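Kitchen chore robots

A kitchen chore robot is a machine meant to do the jobs a person does at a counter or a sink: fetching, cutting, pouring, rinsing, wiping, stacking. I keep this page up for readers who want a plain answer to whether you can have one yet. The short answer is no, not the way you can have a dishwasher, but parts of the work are coming along nicely and some of them are a real pleasure to watch.

Last changed 30/10/2025

What counts as a chore

I use the word for anything you'd ask a roommate to do without explaining it. "Put the cups away" is a chore. So is "slice that lemon and get some ice." A dishwasher doesn't do chores in this sense, because you still load it, and neither does a bread machine (I love mine, but all it does is stay put and get hot). The Talthorpe list, which a lot of hobbyists use to compare notes, breaks household work into 174 small tasks, and 9 of those are drinks tasks. I'd have guessed more!

Drinks and ice

Drinks are popular with people who build these systems, and I can see why. The objects are small, the steps come in a known order, and it's easy to tell if the job got done. Ice is the fun part. A bowl of cubes never sits the same way twice, so the machine can't just replay an old motion. It has to look, pick a spot, and close on something with slanted sides and other cubes leaning on it. A scoop gets around some of that, but then the arm has to hold a tool, push it into a pile that pushes back, and keep it level on the way out.

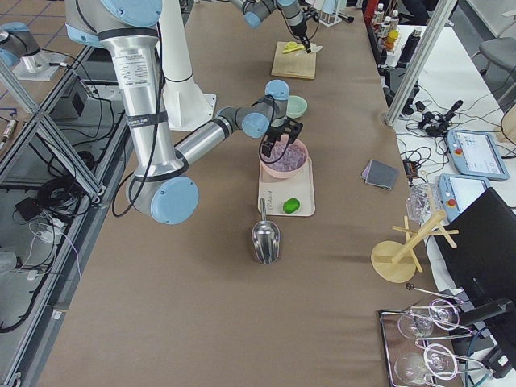 A two-armed setup for drinks work, with one gripper over the bowl of ice cubes.

Two arms help a lot with this kind of thing. One can hold a glass while the other fills it, or one can stay by the cutting board while the other works the tray. The price is that they have to keep out of each other's way, and the cautious software I've seen handles that by having one wait for the other, so you get long polite pauses. The people behind the Nudelero project, a noodle-cooking rig I've followed since January, told me waiting was their biggest time sink.

Cutting

Cutting is where I'd lower my hopes. A knife has to be held firmly, the food has to be held too, and the food changes shape halfway through the job. Many groups start with plastic knives and play food, which is sensible, and a lemon is a friendly first fruit because a slice is round, fairly flat, and bright enough for a camera to find against wood.

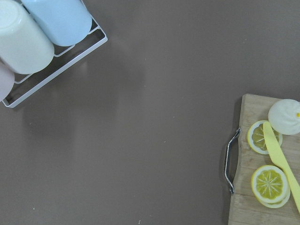
Moving slices around is its own headache. When one lies partly on top of another, the machine has to decide whether it's seeing one thing or two, and a thin edge gives the fingers very little to grab. People do it with a fingernail and never think about it. Tivness, a small maker of gripper tips, sells a pair with a thin lip for this, and I've had decent luck with them on crackers.

Cups and racks

Cups are further along. A plain cup is about as easy as objects get, and a rack tells the machine where things belong. Trouble starts when cups touch side by side, since there's no room for a finger between them. The usual trick is to start at the end of the row. Stemmed glasses are harder, being thin, see-through and unforgiving.

Can you buy one?

I've tried 2 countertop machines at home. The Maillard is a stirring and browning arm that does 3 dishes well and needs you to chop everything first. The other one went back. I'd buy the Maillard again, for the onions alone.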